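Granora Bread Proofing Basket Set Review: Three Months of Sourdough Later

August 28, 2022

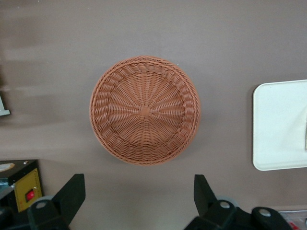

So do you really need a proofing basket to make decent bread at home? For most loaves a mixing bowl lined with a floured dish towel will get you there, and I baked that way for years, but if you're making wet sourdough every week a proper basket makes the whole business a lot less annoying.

Okay, so that's the short version, and if you only came for that you can go bake something. For everyone else, I have a lot of feelings about the Granora set and I'm going to share all of them.

Some background first. I started baking sourdough in November, which was a terrible time to start because my kitchen is on the north side of the house and it gets freezing in there. My first few loaves were basically frisbees. I read every forum I could find, bought a scale, killed one starter, made another, and by spring I was getting something I'd happily hand to a neighbor. The dish towel method was fine except for one thing: the towel stuck. Every time! I'd flip the dough out and the towel would hang on to a big patch of it, and by the time I'd peeled it off the poor thing had gone flat as a pancake.

I looked at three brands before I bought anything. The Busden one had nice reviews but only came in an oval, and my Dutch oven is round, so no. The Tetteh was lovely and way out of my price range (I'm sorry, I can't spend that on something I'm going to cover in rice flour). The Granora set landed in the middle. You get a 9 inch round and a 10 inch round, two cloth liners, and a plastic dough scraper. No recipe booklet, which didn't bother me, though I know some people like one.

First impressions out of the box were good. The cane was smooth, no splinters, and the two baskets nest inside each other so they don't hog the cabinet. They did have a kind of hay smell for the first couple of weeks. It never got into the bread as far as I could tell, but my husband mentioned it more than once.

Now the seasoning. The card tells you to mist the inside with water, dust it with flour, and let it dry overnight before you use it. I did that once and my first loaf stuck anyway, right on the bottom, and I lost a chunk of crust about the size of a playing card. What fixed it was switching to half rice flour and half all-purpose and really rubbing it down into the grooves with my fingers. Use more than you think! You can brush off the extra before it goes in the oven. I haven't had a bad stick since, except one time when I forgot a loaf in the fridge for a day and a half, and I'm not blaming the basket for that.

I went back and forth on the liners. With the liner you get a plain smooth loaf and an easy release. Without it you get those pretty flour rings on top, and I'm vain about my bread, so the liners mostly live in the drawer. They're also a little big for the 9 inch basket and bunch up at the sides, so you get wrinkles in the dough. The 10 inch fits them much better. If you plan on using liners every time, this might bug you.

Size matters more than I expected, so let me save you some trouble. My regular recipe uses 500 grams of flour, and it sits perfectly in the 9 inch. In the 10 inch the same dough spreads out and comes out lower and wider, good for sandwiches but not much to look at. I use the bigger one when I'm making a heavier whole wheat loaf or when company's coming. When I do a double batch I mix 2000 grams of dough and split it, a bit more in the big basket and a bit less in the small one, and they both bake up great.

Cleaning is easy once you stop wanting to wash them. I tap them out over the sink, let them dry on top of the fridge, and go over the grooves with a dry brush. I use a stiff little Sirnar vegetable brush I already had, and it's better at this than it ever was at potatoes. Please don't put them away damp. I did that in July during a sticky week and got a small gray spot on the underside of the big one. I scrubbed it, put the basket in a low oven for a while, and it hasn't come back, but I was pretty mad at myself.

The scraper is junk. It's thin and bends when you try to lift anything with it. I use my old metal one and the Granora scraper now gets dried egg off the counter.

One more complaint: the rim on the smaller basket has started to loosen in one place, where the end of the cane is stapled down. It hasn't come apart and it doesn't touch the dough, but after three months I'd hoped for better. I wrote to the company and got a polite reply offering a replacement if it gets worse. Fair enough, I guess. I'll update this if I end up taking them up on it.

Would I buy it again? I think I would, yeah, for the two sizes alone. If you bake once a month, stick with the towel and put your money toward good flour. If you've got a starter on the counter that needs feeding all the time and a fridge full of dough, get the set, throw the scraper in a drawer, and buy a bag of rice flour the same day.

Good: two useful sizes, smooth cane, nests for storage, nice rings on the loaf
Not so good: flimsy scraper, baggy liners on the small basket, staple coming loose

Next up I'm trying a rye in the 10 inch. My starter has been sluggish all week so we'll see how that goes.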